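Search this site
Search
Talks, handouts, club pages

Speaker notes: Teaching a robot arm to change a hard drive (Friday session)
Posted in June by the Plerora student robotics club

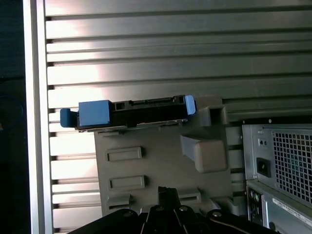 Slide 1. Drive caddy on the gray bracket, gripper fingers coming in from below. Power supply on the right.

Leave slide 1 up while people find seats. Say hi, say which club we are, and say the project name (Nilotwood, and yes, it's just the name of the repo, we never changed it).

Then straight in. So what we've been doing this year is trying to get an arm to do a job that any of us could do half asleep: take a hard drive in its caddy and put it where it goes in a computer chassis. I picked this because I figured it'd be a nice easy first project. Pause here, the club members in the audience will groan.

Point at the blue parts. The caddy is mostly black with blue plastic on it, and for us those blue bits are the best thing in the whole setup! There's a latch at the left end, a big boxy tab next to it, and a skinny upright one over at the right end. If the camera can find the blue at both ends, we can work out which way the caddy is turned, and that's most of the battle. The first version of our code looked for the whole caddy outline, and it was terrible. The version we have now looks for blue and works inward.

Now point at the metal behind it. Ask the room what they think that does to a camera. Somebody will say "glare," and they get a sticker. Look at how white those slats go over on the left side. We lost two entire weekends to that (mine, mostly). Shiny grooved aluminum has a lot of nice straight edges in it, and our edge finder loved every one of them. What helped was boring stuff: moving the lamp, locking the exposure, and ignoring anything that wasn't close to the blue.

Slide 2, the grip plan, text only.

Explain that we tried grabbing the caddy from a bunch of angles. Go slow on this one, I rushed it in practice and lost everyone. The fingers are blocky, the chassis has stuff sticking out of it, and the gray bracket has slots and a hook-shaped piece, so every path you pick has something you can bump. We wrote up 14 approach paths on the whiteboard and threw out 12 of them before running a single one, just by moving a cardboard cutout of the gripper around by hand. If you take one thing home from this talk, please make it the cardboard cutout. It cost us a cereal box.

(If someone asks about force sensing: we use motor current as a rough stand-in. It's noisy. Move on or we'll be here till dinner.)

Slide 3, the numbers.

759 logged attempts. Let that sit for a second, I'm proud of it. Most of them were run after school by whoever was free, and everybody had to write a line in the log saying what went wrong, even if the line was "no idea." Those "no idea" lines were super useful later, because we sorted them out in one long meeting and a bunch of them were the same problem. The arm was coming in tilted by a tiny amount, and we'd been blaming the vision code the whole time. Apologize to the vision people again. They like it when I do this in public.

Mention the Studach meet here. We took the arm over there in the spring, set up under completely different lights, and watched it reach very confidently for a spot with nothing in it. Do the arm impression if the crowd is awake. We fixed it with a quick color check at the start of each session, and I still think it should be the first thing any new team builds.

Slide 4, things I'd tell a new team.

Keep your cables tied back. Write the date on your calibration files. Run the slow version way longer than you want to, and keep one hand on the stop button the whole time, even when you're bored. Get a spare caddy before you need one, blue tabs snap.

Slide 5, what's next.

The Barrios team is going to share their bench setup with us next term, so we'll be able to compare logs, which I'm really excited about. We want to try the release step too, where the arm works the latch by itself. Right now a person does that, and I don't want to oversell where we are.

Questions. Repeat each one into the mic before answering (I forgot last time). Sign-up sheet is by the door, new members don't need to know how to code. Laptop charger is in the side pocket of the green bag, don't leave it behind again.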